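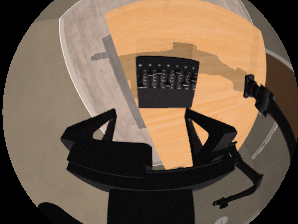 1/ Point d'étape du projet étudiant sur la pince simulée. On travaille depuis février sur la saisie d'objets posés sur une table, vue depuis le poignet du bras. Tout se passe en simulation pour l'instant.

2/ L'équipe s'appelle Bonon, celle d'en face Bendgate. Même bras, même table, même liste d'objets. Chaque groupe écrit sa propre politique de commande. Cours de Mme Aušra Dambrauskienė, salle Lapiņa.

3/ L'objet qui pose problème en ce moment, c'est le bloc noir à fentes. Il est noir, la pince est noire, et l'ombre sur le bois perturbe notre segmentation. Avec les objets clairs on n'avait rien vu de tout ça.

4/ Résultats de la dernière série : 400 essais, 94 échecs. 39 de ces échecs viennent du bloc. Le reste, ce sont surtout des approches trop basses, les doigts touchent la table avant la fermeture.

5/ Première correction : on ne redresse plus l'image grand-angle avant de l'envoyer au réseau. Le redressement étirait les bords et on perdait du temps de calcul. On garde le cercle tel quel, avec un masque sur les coins.

6/ Deuxième correction, proposée par l'autre groupe (merci) : faire varier la lumière à chaque essai. On l'avait laissée fixe depuis le début. L'ombre tombait donc toujours au même endroit et le réseau s'en servait comme repère.

7/ Pour ceux qui demandaient : le code est dans le dépôt Nirklow, branche « poignet ». Le fichier de config des lumières n'y est pas encore, je le pousse ce soir. Pensez à relancer l'installation, une dépendance a changé.

8/ Reste à faire : relancer la série complète avec les nouvelles lumières, puis rédiger la partie méthode du rapport. Il nous faut encore 8 pages. Je mettrai les courbes à la suite de ce fil quand le calcul sera fini.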